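Flirnau workplace automation trial: second progress report
Prepared by Saskia Kingi, Workplace Services, Risstead office
For Tegan Gilchrist, Programme Manager

Where we are

The Risstead trial is at the end of its second stage. The two-armed unit from Flirnau is doing bin liner changes on the office floor and in the breakout corners, with an operator in attendance. Desk bins, kitchen benches, bathrooms and anything involving stairs remain with the cleaning crew, as before.

I was asked to give a plain view on whether stage three should go ahead as written. My view is that it should not, at least in its current form. I have set out the reasons below and have tried to keep the supplier's claims apart from what we have in our own records.

Work logged

The unit attempted 863 liner changes in the period. The log marks 757 of them as complete. I would ask that neither number be quoted outside this report without the next paragraph attached.

"Complete" is ticked by the operator, and until April there was no agreed meaning for it. Some operators ticked it if the bag was in the bin at all. Others ticked it only if the bag was over the rim the whole way round and the lid, where there was one, could close. Huia Costigan, who supervises the crew, wrote a one-page standard which has been in use since. The earlier entries can't be corrected now, and I have not tried to estimate what they would look like under her rules.
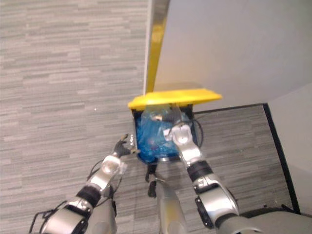
Thin liners are the hard part of this job and everyone involved underestimated them. A cleaner shakes a bag open, drops it in and runs a thumb around the rim without looking. The unit needs to find the edge of a material that changes shape every time it is touched. The hinged-lid bins add another step, and so does anything pushed hard into a corner. Flirnau's original proposal had a single line for "bag handling" and no time set against it. Their engineer, Ott Siliņa, has been frank with us about this and I have no complaint about his work.

What has changed for the crew

The business case said the crew would be "freed for higher-value tasks." I spoke with all the cleaners on the evening shift and this is what I can report.

Their hours have not changed. Their rounds have been redrawn so the unit can have the corridor side between 6 and 8 pm, which means the crew now do the meeting rooms later than they used to. Two people told me they finish in more of a rush. One said she likes having less bending to do, and I think that deserves more weight than it got in our first report, as sore backs are a real cost in this line of work.

There is also new work that does not show in any rota. Chairs have to be moved out, bins set where the unit can get at them, and the round checked afterward. Huia puts this on her own timesheet as "general." I have asked her to log it separately for stage three, whatever form that takes, because at present the trial looks cheaper than it is.

Seo-ah Han, who trained as an operator after years on the crew, has had a pay increase and says she enjoys the job. She is the only one so far. The proposal promised 3 such roles at this site. When I asked about the other 2, I was told they depend on the Gitedton rollout, for which I have seen no dates.

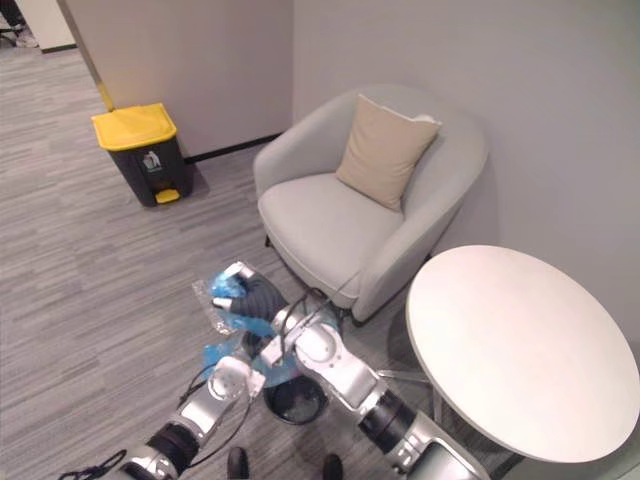
Office staff have been patient on the whole. We had complaints about noise on the Thursday when the round started early, and a fair question from the accounts team about what the cameras keep. I passed that on to Flirnau and have a verbal answer. I would like a written one before the next stage.

Costs

Spending is within the approved amount. The operator's wages are being carried by Workplace Services and do not appear in the trial budget. If they were moved across, the trial would be over. Please treat the current cost per bin in the Flirnau slide deck with caution for that reason.

The Paisan site visit

Paisan was put forward as proof that the system runs unattended. I went there with Huia. The unit was working steadily, but the bins are all one model, stand in the open and have no lids. I don't think it tells us much about Risstead.

Requests for stage three

Hold the start until operator time and set-up time are both in the budget.

Use Huia's standard for every entry, with a spot check by someone outside the trial.

Get the camera answer in writing and post it in the staff kitchen.

Confirm or withdraw the two remaining operator roles. People on the crew have turned down other shifts while waiting to hear.

Put the evening rounds back to the old order for one month so we have something to compare against. Huia has the old rota and can restart it with a week's notice.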